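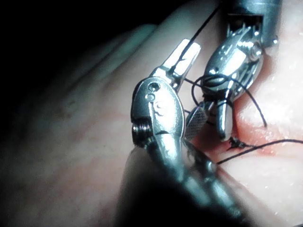

Veronika Gasser asked after last session why we spend so long on the knot when the stitch is the part that holds the tissue. Fair. Short reply – the stitch only holds as long as the knot does, and the knot is where most of you lose marks.

Knot tying, handout 2
Read before lab. Bring the practice pad.

Terms
Short end = tail. Long end = the one still on the needle (some books say standing part, same thing).
Throw = one wrap and pull. Knot = throws stacked up.
Square knot: second throw goes the opposite way from the first. Same way twice gives you a granny, and it slips.

Tying with instruments
Leave a short tail. Long tails get caught in the loop, you pull and pull and nothing comes through.
Wrap the long end round the jaws, then reach for the tail. Keep the jaws close to the tail before you wrap, saves chasing it.
Pull flat, along the line of the knot. Hands swap sides each throw.
Lay the first throw down snug. Edges should meet – no bunching, no white tissue. Too tight is worse then too loose here.
Don't grab the thread in the middle with a toothed jaw if that part is staying in. It frays. Grab the end you're going to cut off.

Thread
Braided: soft, holds a knot well, drags going through.
Monofilament: slides nicely, springy, has memory. Needs more throws. For the lab do 4 on the Jembridge monofilament, all squared.
Silk we'll do next time.

Looking at tissue
Soft tissue folds over and hides the edge. Find both edges before the first throw. Hold gently, let go, look again.
No feel for tension if you're working from a screen, so watch the tissue and the thread insted. Dimpling = stop.

For lab
Ten square knots, both directions. Cut tails even. Bożena Śliwiński has the spare pads, ask her before 2 pm.
Reading: Mazurek notes, page 81, the part on surgeon's knots only.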